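3.2 Seal strength after storage

Flexible snack packs were bought from two shops in Rarwood and kept at room temperature until testing. Packs with visible damage to the top seam were left out, which gave a sample of 91. Each pack was weighed, conditioned for 11 days at 50% relative humidity, and weighed again. Mass gain was taken as a measure of moisture entering through the film and the seals together (Figure 2).
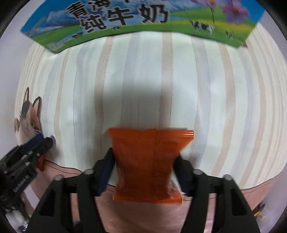 Vol. 11, No. 2, p. 50

Figure 2. Orange snack bag with wrinkled, glossy film, pinched at the middle; the top seam is wider than the waist.

Mass gain differed between the Kusari and Plarkari films. The Kusari film took up less moisture, but its values were more widely spread. Most of the spread came from packs with folds running into the top seam. When these were removed, the difference between films was smaller and no longer significant. Film thickness had no clear effect. Seal width was not controlled and may account for part of the remaining variation.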